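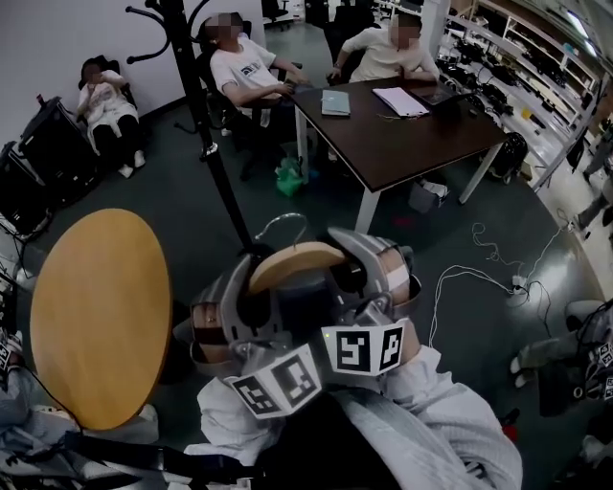

Club news: weigh-ins, the interclub night and the new timetable

The Imemstead interclub card is set for the middle of April, and the club will be sending six fighters. Four are making their amateur debuts. The other two have fought before, one at flyweight and one at welterweight, and both are moving up in experience class this time, so expect longer rounds and tougher match-ups than they had last year.

The promoter has confirmed modified amateur rules for the whole card. That means shin guards and the heavier gloves for everyone, no elbows, no knees to the head, and no strikes to the head on the ground for the novice bouts. Heel hooks and neck cranks are out at every level. If you have been drilling leg entanglements with the advanced class, straight ankle locks are still legal, but the referee at the last Imemstead show was quick to stand people up when they stalled in that position. Have a plan for what comes next.

Weigh-ins

Weigh-ins are on the morning of the show. The change from evening weigh-ins was made by the promoter and we support it. It leaves very little time to rehydrate, and our coaches will not be helping anyone with a water cut for this event. You should be training within 2 kilograms of your contracted weight when the final fortnight starts. If you aren't, speak to a coach straight away and we will ask for a catchweight or a different opponent. Most clubs are reasonable about this if they hear early.

Bring your medical book, your blood test results and photo ID. The results need to be current on the day of the fight, and the clinic has been slow with them lately. Last season we had a fighter make weight, pass the doctor's check and then sit in the stands all night with an expired serology form. Check your dates this week.

Hand wraps will be checked and signed by an official. Gauze and tape are supplied at the venue. You can bring your own mouthguard, groin guard and ankle supports, but gloves and shin guards come from the promoter and are handed out by corner. They vary a lot in how worn they are. Ask to swap if the padding has shifted.

How the preparation is going

The wrestling is the best it has been for some time. We spent most of the summer on getting up from underneath, starting flat on the mat with a fresh partner on top every minute, and it is showing in open sparring. People who used to accept bottom half guard are now framing, getting to the underhook and building back to their feet along the wall.

Striking is more mixed. The newer fighters throw well on the pads and then forget to jab once somebody is coming forward. They back up in a straight line until they touch the cage, and from there it turns into a clinch whether they want it or not. We will be doing a lot of small-space sparring over the coming weeks, with the mats marked out so that there is nowhere to run. Jab, angle, reset. If you find it boring, you probably need it.

The flyweight bout should be the pick of our fights. Her opponent comes from Millau Grappling, who always send people in good condition, and is a long-limbed counter striker with a strong front kick. Our fighter is shorter and will have to get past that kick without reaching. We have liked what we have seen in training, especially the level change behind the right hand. The welterweight has drawn a southpaw from Kariuki Boxing and Kickboxing. Any left-handed members who can spare some rounds would be a great help, even if you are not in the fight team.

Sparring rules reminder

Hard sparring is for the fight team only and happens once a week, with a coach on the mat. Everyone else spars at a pace where both people could hold a conversation. If your partner asks you to lighten up, lighten up. If you are rocked at any time, including by an accidental knock, you are finished for the day and you do not come back to contact work until you have been cleared. We have had two people try to talk their way around this since Christmas. The answer will stay the same.

Nails trimmed, jewellery out, and wash your gear after each session. There was one case of ringworm in February and we would like to leave it at one. Mats are mopped before the first class and after the last. Please keep outdoor shoes off them, including when you are just cutting across to the water fountain.

Timetable

From April the beginners' class starts at 6 pm and runs for 40 minutes, followed directly by the fundamentals grappling class. The two used to overlap, and people doing both were missing the warm-up or leaving early. The fight team takes the mats after grappling finishes. The lunchtime pads session carries on as it is.

The kids' class has a waiting list again. We are looking at a second session in the late afternoon but need another coach with a current working with children check before we can open it. If you hold one and have at least a blue belt or equivalent striking experience, talk to the front desk.

Cage panels

The raffle and the open mat day between them raised $1,060 for the cage wall. With what was already put aside, that covers the panels and the padding for the posts. Vivby Fabrication are building them and expect to deliver before the end of the month. They will go along the back wall where the old heavy bags are hanging now. The bags will move to the side nearest the change rooms, and two of them are beyond repair and will be thrown out. If you want one for the garage, it is yours for nothing provided you carry it away yourself.

The back third of the gym will be closed for a day while the panels are fixed to the wall. Classes will run on the front mats and numbers may be a bit tight. We will put a note on the door once we have the delivery date.

Tickets and travel

Tickets for the Imemstead show are on sale at the front desk. General admission is unreserved, so get there early if you want to sit together on our side. Each fighter also has an allocation to sell, and part of that money goes towards their medical costs, so buy from a fighter if you can.

Cars will leave the club after the fighters have had breakfast. Drivers, please put your name on the sheet beside the fridge and write down how many spare seats you have. Corners need to be at the venue in time for the rules meeting, which is compulsory, and anyone who misses it will not be allowed cageside. Two corners per fighter in the novice bouts, three for the others.

There will be no evening classes on the night of the show. Normal training resumes the next day, with an easy session for anyone who fought and feels like moving.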